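Plevuvia Home Forum > Kitchen and Pantry > Recycling and storage
Topic: Labels on or off before crushing small PET bottles?

f_wallin
Our collection point takes clear PET bottles loose in a bag. I go through a lot of small drink bottles, mostly 350 ml, with full wrap labels. Is there any point in taking the labels off first? The Herneck sorting sheet says "remove where possible" and gives no further detail.

portela_t
Take them off. A wrap label covers half the bottle, and an optical sorter may read the label plastic instead of the PET. Find the overlap seam, lift one corner, pull sideways. Ten seconds.

Hafthor H
Depends on the plant. Ours has a label remover ahead of the sorter and asks for caps on, labels on. Folke should call and ask.

portela_t
The sheet says remove. I would follow the sheet.

Hafthor H
The sheet says "where possible." Those are two different instructions.

shanti.t
Whichever you choose, empty them first. Half the bottles in our building's bin still have liquid in them, and they leak through the bag. I stand mine upside down in a Drindeo rack with the caps off for 9 minutes, then squeeze flat from the base and put the cap back on.

f_wallin
Most of mine are the lime kind, green label with a halved lime on it, marked 350ml/无糖 (the second part means sugar free).

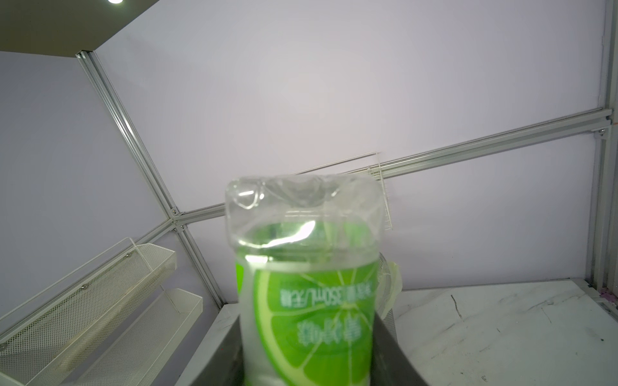
I tried the seam method on 3 of them. On 2 the label came away in one piece. The third tore along the glue line and left a strip on the bottle. Does a leftover strip matter?

portela_t
No. Most of the surface is clear at that point.

Njål Aa.
Do not crush them completely flat if they go in loose. Flat bottles can end up in the paper stream on some lines. Squeeze out the air, cap on, leave some volume. I get about 10 in a Zanetti bag that way.

shanti.t
Disagree on volume, our bin is too small for that. Otherwise fine.

f_wallin
Called Herneck. Labels off if they come off by hand, caps on, crushed or not is up to us. They are reprinting the sheet in February.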